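This site uses cookies to remember your preferences. Accept / Manage

Reading time: 2 minutes

April, kitchen diary

Back to the washing-up question, which I had hoped was settled. The Briltov leaflet says that a tray under the dishes will "transform your routine." I have been suspicious of anything that transforms my routine ever since the Holorley drying mat, which smelled like a pond within 8 days and went out with the trash.

Still, I said I would give the tray method a fair trial, so I did. The idea is that you don't stack dirty things beside the sink. You bring them to the table, set them on the tray one at a time, deal with them there, and keep the drips off the wood. The leaflet has 7 steps for this. I count two that matter: use a tray, use a sponge. The rest is padding, including a whole step on "choosing your moment." My moment is after dinner, when I run out of excuses.

The sponge is the ordinary two-layer sort, orange foam with a green scrubbing side. Trelteck wants me to believe theirs lasts three times longer. Three times longer than what? The package doesn't say.

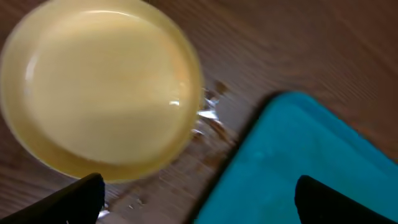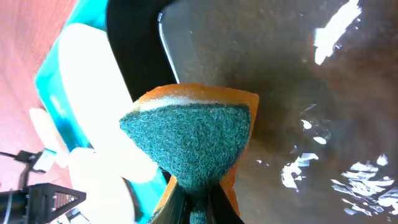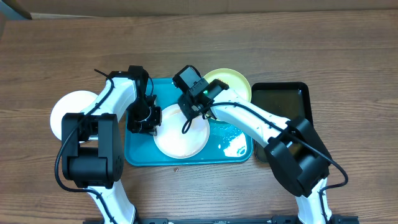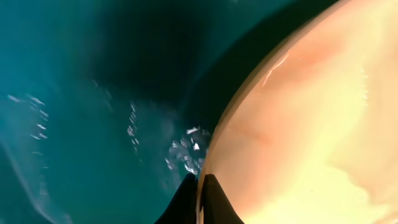 What I make of it

I will give the tray this much – it is easier to clean than the table. The grain in that wood holds on to everything, and I have spent more evenings than I like rubbing at it with a dry cloth. A tray can go under the faucet. The table can't.

The white plates are another matter. They show every trace of sauce, and I have never believed the people who say white is practical. It is practical for the person selling you the stain remover. The yellow dish is kinder about that sort of thing, but it is shallow and no use for soup, so it spends most of its life in the cupboard.

Time is where the leaflet really loses me. It promises a saving of 20 minutes an evening. I don't spend 20 minutes on the dishes to begin with, so I suppose I should be finished before we eat. I have also kept the Naidoo catalog, page 430, where a bigger tray with handles costs more than the plates did. No.

I'll carry on with the tray until the end of the month and see if I still bother. My guess is it ends up under the toaster catching crumbs. Must buy dish soap. Must also find the other dish towel, the thick one, before I start using the good napkins again.

Last updated: April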